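December 2022, Friday. Notebook, throwing analysis

Qiuyue wants the Huver numbers written up before the Ren people come by, so this is where I have got to. Short version: I don't believe the headline result yet.

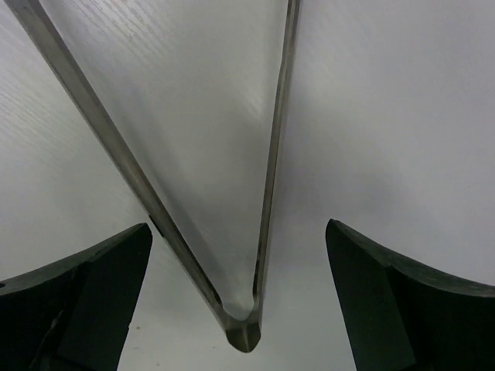
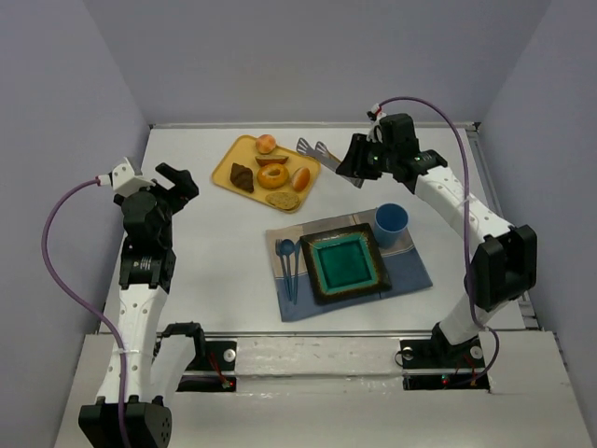 The claim from Manness is that a backup quarterback's completion rate in preseason games tells you how he will do if he has to play in the regular season. They have 866 passes from backups, charted by hand. My first complaint is the usual one, that preseason defenses are vanilla and half the guys on the field get cut in September. My second is grip. Their charting sheet has a column for "grip pressure at release," scored by eye off broadcast video, and I can't see how. Squeeze is a force and video shows a shape. A pair of metal serving tongs bends at the U and the two bars converge toward the tip, and even with something that plain in front of me I couldn't read off how hard anyone was holding it. A hand on a football is worse, with the laces turned away half the time. I've crossed the column out of my copy.

Reran the rest without it. The completion number holds up a little, then mostly goes away once I drop the fourth quarter. Xiaoqing says that is too harsh, since the fourth quarter is when third-stringers play and a real backup would be on the bench by then anyway. Fair, but then their sample is a lot of third-stringers and the title should say so.

Yuzhen Guo pulled the wider Illov set, 1,423 throws, all levels of backup. Same pattern, weaker. She also found 11 rows where the down is blank and the yardage is filled in. Asked Manness about them, no answer so far. (Yuzhen Lü is checking the same rows against the game books. Use last names in the file log, please, I opened the wrong one twice this week.)

Receivers are the thing I'd look at next. A backup who gets starters to throw to for two series looks like a different player from one who doesn't, and neither set records who was lined up outside. Hanyu thinks it can be rebuilt from snap counts. I doubt it for preseason, where the counts I've seen don't say which snaps they are.

To do:
Rerun first halves only, both sets.
Recode 100 throws blind, me and Hanyu separately, and compare on "catchable." I expect we disagree more than Manness admits to.
Take the grip column out of Qiuyue's slides as well.
Ask Xiaoqing for the old script, the one before the drive numbers got changed.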